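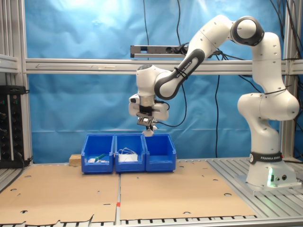
Yuto Morikawa wants the bins labeled before anything else goes in them, and he's probably right. He put his head in this morning and said that three bins with no labels is just a drawer with walls. So, labels are going on the list. I'm writing all this down mostly so I remember what we agreed, and so whoever picks it up after me doesn't start over again (we have started over twice since June and I'm tired of it).

**21 Aug 2018 - sorting the small stuff**

What we're trying to fix: the bits and pieces that end up on every flat surface in the shop. Cables mostly, then hand tools, then that whole family of little white things - caps, clips, spacers, folded-up scraps of packing - that everybody puts down "for a second." The old system was the big Wakley drawer, where you could find anything as long as you took everything out first!

I went with the blue open-fronted stacking bins. I like them a lot. The front lip slopes down so you can see in without lifting the bin, and you can get a hand in from the front even when there's another one stacked on top. They sit side by side nicely too, touching, no gaps for screws to vanish into. The downside is the same lip. Anything springy wants to climb out over it, and cable is the springiest thing we own.

My plan for the three, going left to right:

- **Left:** small hand tools and small loose parts
- **Middle:** cable, white for now, black gets its own later
- **Right:** spare, stays empty until we find out what we forgot

I fought hard for that last one. Every time we've set up bins in this shop we filled all of them on day one, and then the first odd thing that came along went back on the bench. An empty bin is where the odd thing goes, and once a week somebody looks in it and decides.

Cable notes, because that's where most of the trouble is. Bundling it by hand and pushing it in doesn't hold. It relaxes and starts creeping toward the front.

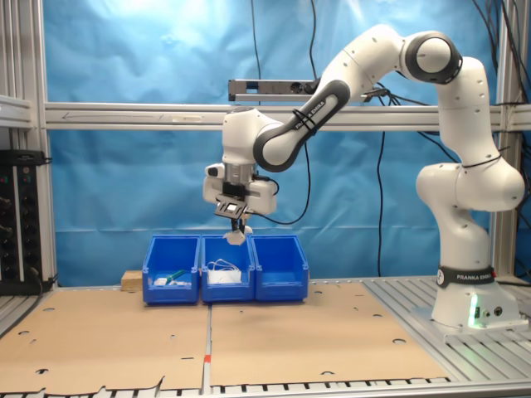 I tried the flat figure-eight that Rennie uses for their extension leads and it's a lot better than a round coil, with less twist and no spring to it when you let go. A tie at the middle of the eight, tails tucked in, and lay it with the loops facing the back wall of the bin. I bought a bag of 100 reusable ties from Hilano and they're fine, a bit stiff. Clurkum sells a softer kind, also 100 to a bag, but they were out of stock and I didn't feel like waiting.

Longer cables don't belong in these bins at all. I've decided that now and I'm going to be stubborn about it. Anything that makes more than a handful of loops goes on the wall hooks by the door.

The cardboard under the bins stays. I was going to throw it out (it's full of holes and the edge is getting ratty) but bins slide on it quietly, and it keeps small parts from dropping into the table slots, where they are a real pain to dig out. If anybody has a better sheet, same color or not, I'll take it.

Scraps: I keep finding crumpled white bits that could be packing or could be part of something. New rule, starting with me. If it's soft and it crumples, it goes in the trash the same day. If you really think it's part of a kit, it goes in the right-hand bin with a note.

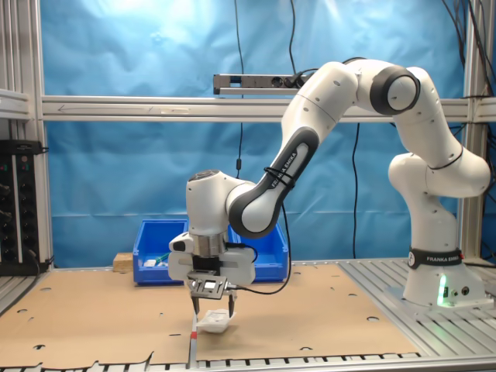
Does the green-handled stuff go in with the small parts, or does it get its own bin? In with the small parts for now, left bin, handle toward the front so you can grab it. If it starts burying things we'll split it.

Still to do:

- labels, on the front lip, big enough to read standing up (Yuto has the label maker)
- second row of bins for black cable - shelf 19 has room if we move the tape
- empty the Wakley drawer, one handful at a time, and no tipping it out on the bench
- ask Rennie what they do with adapters, because I've got no idea where those should live

I'll do the drawer tomorrow if the morning is quiet.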